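Garkeck Community Help
Storage and Tidying
Posted by Poonam Kashyap in September
4 min read

We use cookies to remember your settings and to show you relevant threads. Accept all / Manage choices

Worn divided bin for odds and ends – clean, paint or replace?

I have a big gray bin with two long compartments that I want to keep using as the catch-all by our back door. It came with the house and was in the garage for years before I brought it in. The walls are mostly fine. The trouble is the divider in the middle and the floor on the side we use, where the coating has chipped and everything is scratched up.

Right now that side gets whatever people empty out of their pockets and bags. There is usually a pair of sunglasses in it, toy blocks from my son, a cup, a tin, small stuff like that. The other side stays empty, mainly out of habit.
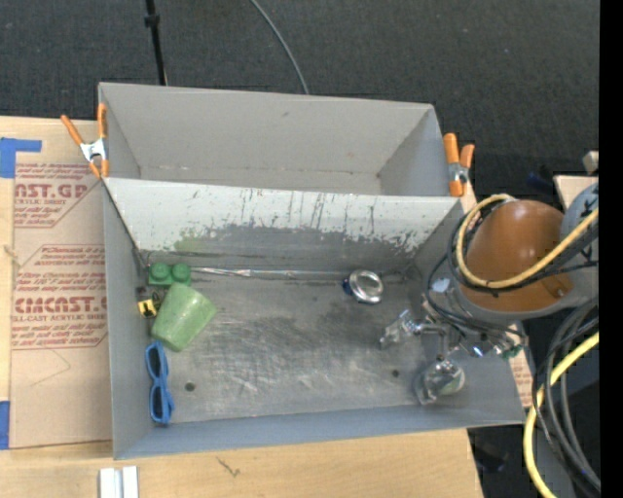

What I would like to know is whether the chipped part needs to be sanded and painted, or if a liner on top is enough. I also don't know what to do about the seam at the bottom of the divider. It has a strip of silver tape along it and I haven't pulled it up to see what is under there. The floor has a couple of small round holes, so grit gets through onto the table. There is a green smear on the divider too, and dish soap did nothing to it.

A new one would be 435 with delivery from the only place I found that sells this size, so I would like to make this one last. I don't need it to look new. I just don't want flakes of old coating on the cup or scratches on anybody's lenses.

Edited to add: inside measurement of the wider side is 12 inches across at the floor. I forgot to put that in.

Joonas Ahonen
Replied in the morning

Just put a towel in it.

Impi Lappalainen
Replied in the evening

I would line it and skip the paint. Paint on a floor that things get dropped on every day will chip again, and then you have two layers coming off. I painted an old tool drawer a few years back and was picking bits out of it by the next summer.

First get the loose coating off. Use a plastic scraper along the ragged edge on the divider, then go over it lightly with fine sandpaper until nothing comes off on your finger. You don't know how old the coating is, so test it for lead before you sand. If the test is positive, don't sand or scrape it at all. Vacuum up what you have loosened, and wipe it down with a damp cloth.

For the green mark, try rubbing alcohol on a rag. If it is paint or crayon it may lift. If not, leave it.

I wouldn't pull the tape unless a corner is coming up. It could be covering a gap, and old tape leaves glue that takes longer to remove than everything else on this list. Press it down and put the liner over it.

For the liner, a ribbed rubber drawer mat works well. I have one from Zerska, and you can cut it with kitchen scissors. Measure the floor in two places, cut it a little large and trim it to fit. That also covers the holes, so no need to plug them. Felt is softer but it holds sand, and by a back door you will be shaking it out all the time.

The mat only covers the floor. If the divider still feels rough after you clean it up, run a strip of the same mat up that side with double-sided tape.

The sunglasses should have a case or a soft pouch either way. Blocks and a metal tin will mark lenses on any surface. Or use your empty side for them – that costs nothing.

Zhenhua Cui
Replied 7 hours later

Agree with Impi on the mat. One thing I would do differently is the holes. If wet things ever go in there, leave them open and cut matching holes in the mat, with a tray underneath to catch the dirt. Water sitting under rubber on a scratched metal floor will rust it if it is steel. Check with a magnet.

And I would keep the cup somewhere else if anyone drinks from it.

183 people found this thread helpful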